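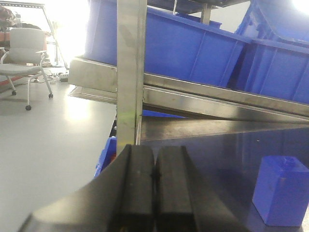
금속 선반 기둥 앞의 검은색 그리퍼

영화·극장 게시판 > 볼까 말까

그라렐 확장판, 28분 늘어난 거 극장에서 볼 가치가 있나요?

글쓴이: 자막먼저읽음

6월 18일부터 코네루라 극장에서 '그라렐' 확장판을 다시 건다고 해서 예매 창을 열었다 닫았다 하는 중입니다. 극장판은 개봉 때 한 번 봤고 에스티아에 올라온 뒤에 한 번 더 봤습니다. 좋아하는 영화 맞습니다. 등대 장면 이후로 끝까지 한 번도 시계를 안 본 괴수물은 저한테 그거 하나예요.

그런데 이번 홍보 문구가 영 마음에 걸립니다. "감독이 처음부터 보여주고 싶었던 진짜 그라렐"이라는데, 개봉 당시 인터뷰에서는 감독이 극장판을 두고 한 컷도 더 넣을 게 없다고 했던 걸로 기억하거든요. 둘 중 하나는 표를 팔려고 한 말이겠죠. 어쩌면 둘 다일 수도 있고요.

에스티아 쪽 페이지를 보니 확장판 별점 참여가 2,693개인데 평균이 극장판보다 눈에 띄게 높습니다. 아직 정식으로 풀리지도 않은 버전에 이만큼 별점이 달린다는 게 저는 이해가 안 됩니다. 지난 3월에 시사회가 있었다고는 해도 그 인원이 다 들어와서 별점을 눌렀을까요? 혹시 극장판 별점이 섞여 들어간 건지, 아는 분 계시면 알려주세요.

궁금한 건 이렇습니다. 추가분이 이야기를 바꾸는 장면인지, 그냥 괴수가 건물을 더 부수는 장면인지. 그리고 특별관 요금을 낼 만큼 화면이나 소리를 손본 건지요. 일반관은 저희 동네에 아침 첫 회밖에 없어서 보려면 사실상 특별관입니다. 스포일러는 상관없습니다. 극장판 내용은 다 아니까요.

"팬이면 무조건 보세요" 같은 답은 안 주셔도 됩니다. 그건 예고편이 이미 충분히 말해줬습니다.

답변 2개 · 추천순

무나싱헤관단골

3월 시사로 봤습니다. 무나싱헤관에서 봤고 제 돈은 안 냈으니 그 점은 감안하고 읽으세요. 공짜로 본 영화는 누구나 조금 후해집니다.

추가된 분량부터 말하면 새 장면이라고 부를 만한 건 얼마 안 됩니다. 제가 보면서 느낀 걸 대충 나눠 보면 이렇습니다.

먼저 초반 어촌 부분이 길어졌습니다. 주인공이 언니와 말다툼하는 장면이 통째로 들어갔는데, 이건 솔직히 괜찮습니다. 극장판에서는 주인공이 왜 등대로 혼자 가는지가 대사 한 줄로 지나가서 저는 그때도 납득을 못 했거든요. 확장판은 그 다툼 때문에 걸어 나가는 걸로 이어집니다. 배우도 여기서 제일 낫습니다. 왜 잘랐는지 모르겠고, 잘라 놓고 나서 이제 와 "진짜"라고 파는 건 더 모르겠습니다.

다음은 군 지휘소입니다. 장교들이 지도 앞에 서서 관객이 벌써 아는 사실을 서로에게 설명합니다. 길어요. 극장판에서 괴수의 모습을 오래 숨겨 둔 게 그 영화의 제일 큰 장점이었는데, 확장판은 지휘소 화면에 몸통을 슬쩍 비춰 버립니다. 뒤에 나오는 항구 장면이 그만큼 약해졌습니다. 처음 보는 사람이라면 꽤 손해라고 생각합니다.

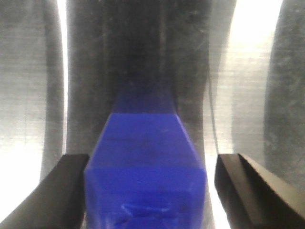 그리고 결말 뒤에 짧은 장면이 하나 붙었습니다. 속편 예고나 다름없고, 앞 장면의 여운은 거기서 끊깁니다. 제 옆자리에서는 박수를 쳤고 저는 가방을 챙겼습니다.

나머지는 기존 컷을 조금씩 늘린 겁니다. 달리던 사람이 좀 더 달리고, 파도가 한 번 더 칩니다. 28분이라는 숫자만 보고 이야기가 그만큼 더 있을 거라 기대하시면 실망할 겁니다.

화질은 홍보에 "전면 재작업"이라고 돼 있는데 밤 장면이 밝아진 것 말고는 차이를 못 느꼈습니다. 그 밝기도 저는 불만입니다. 안 보여서 무서웠던 장면을 보이게 해 놓고 개선이라고 하면 곤란하죠. 소리는 다릅니다. 저음이 확실히 커졌고, 괴수가 물 밑으로 지나갈 때는 의자가 울렸습니다. 이걸 좋아하시면 특별관, 아니면 아침 첫 회가 맞습니다.

별점은 저도 의심스럽습니다. 제 기억에 에스티아는 버전이 바뀌어도 작품 페이지를 합쳐 놓은 적이 있었습니다. 이번에도 그런 건지는 확인 못 했습니다. 다만 글로 된 감상은 311개뿐이고, 위에서부터 읽어 보면 지휘소나 언니 얘기를 하는 글이 드뭅니다. 확장판을 본 사람이라면 그 두 가지 중 하나는 꺼낼 텐데요. 평균 점수는 없는 셈 치고 긴 글만 골라 읽으시길 권합니다.

제 결론은 일반관 값이면 보고, 특별관 값이면 안 봅니다. 말다툼 장면 하나 때문에 일반관 값은 아깝지 않았을 것 같습니다. 물론 안 내 본 사람이 하는 말입니다.

 댓글

 자막먼저읽음: 자세히 감사합니다. 지휘소에서 몸통이 나온다니 그건 좀 충격이네요. 항구 장면 때문에 이 영화를 좋아하는 건데요. 혹시 그 언니는 나중에 다시 나오나요?

 무나싱헤관단골: 전화 목소리로 한 번 나옵니다. 극장판에서는 같은 자리에 음악만 깔렸던 걸로 기억해요. 거기는 바꾼 쪽이 낫다고 봅니다.

 자막먼저읽음: 음악 좋았는데... 일단 아침 첫 회 시간표를 보겠습니다.

괴수는클수록

저는 무조건 보라는 쪽인데 그런 답은 싫다고 하셔서 이유를 씁니다.

괴수 영화는 원래 큰 화면에서 보려고 만든 겁니다. 집에서 에스티아로 본 건 본 걸로 안 칩니다. 그라렐이 항구에서 일어서는 장면을 텔레비전으로 보면 그냥 젖은 도마뱀이에요. 확장판이든 뭐든 다시 걸어 줄 때 가야지 안 그러면 다음 기회가 언제 올지 모릅니다.

감독 말이 바뀌었다고 하시는데 감독들은 다 바뀝니다. 개봉할 때는 배급사가 옆에 앉아 있으니 좋은 말만 하는 거고요. 그걸 따지기 시작하면 볼 영화가 없어요.

그리고 코네루라 앱에 20% 할인 쿠폰이 있다고 들었습니다. 특별관에도 되는지는 모르겠고 저는 아직 안 받아 봤습니다. 받으면 일반관하고 차이가 별로 안 날걸요.

저도 확장판은 아직 못 봤습니다. 예고편만 봤는데 느낌이 좋습니다.

 댓글

 무나싱헤관단골: 안 보셨으면 그 말을 맨 위에 써 주셔야죠. 그리고 예고편에 나오는 다리 무너지는 컷은 제가 본 시사 버전에는 없었습니다. 정식 상영본에는 들어갈지도 모르지만 저라면 기대 안 합니다.

 괴수는클수록: 다리 컷이 없다고요? 그거 때문에 예매했는데

 자막먼저읽음: 쿠폰은 방금 앱에서 찾아봤는데 약관에 특별관 제외라고 작은 글씨로 적혀 있습니다. 그럴 줄 알았어요. 아침 첫 회로 가기로 했고, 보고 나서 다리가 무너지는지 여기 적어 두겠습니다.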